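Tovar drops free carry-on for lowest fares

Regional carrier Tovar will begin charging for cabin suitcases on its cheapest tickets in July, the airline said on 20th January.

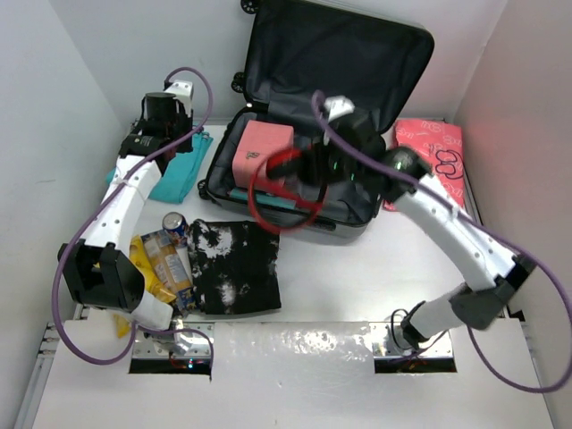

An open black suitcase with its lid up. Small under-seat bags will stay free on all Tovar fares.

Passengers who buy a Basic ticket will be allowed one bag that fits under the seat. Anyone who wants to bring a wheeled suitcase into the cabin will pay $11 each way if they add it when they book. The price goes up at the gate, though Tovar has not said by how much. Standard and Flex tickets will still include a full-size carry-on.

Senga Moncrieff, the airline's head of customer operations, said full overhead bins were the main cause of late departures on its Wendilstead routes last year. Crews moved bags from the cabin to the hold on 1359 flights, she said, and each move added several minutes at the gate.

"Our planes are small and the bins are small," Moncrieff said. "We would like people to know before they leave home whether their bag is coming on board with them."

Tovar flies 138 trips a week, most of them between Wendilstead and the coast. Its aircraft do not have room in the bins for a suitcase from every passenger when a flight is full.

The change was criticized by the Wendilstead Travelers League, which has collected over 2000 signatures asking the airline to drop the plan. Fouad Chidiac, who runs the group, said the fee would fall hardest on people who fly often for work or medical visits and buy the lowest fare each time.

"A family of four going both ways pays this eight times," Chidiac said. "At that point the cheap ticket is the same price as the regular one."

Moncrieff said children under two traveling on a parent's lap may still bring a diaper bag at no charge. Strollers, car seats and medical equipment are also exempt.

Tickets bought before the new rules start will keep the current allowance, even if the flight is later in the year. Customers who change a ticket after that will move to the new rules.

Bastska, the only other airline with daily service from Wendilstead, said it has no plans to change its baggage policy.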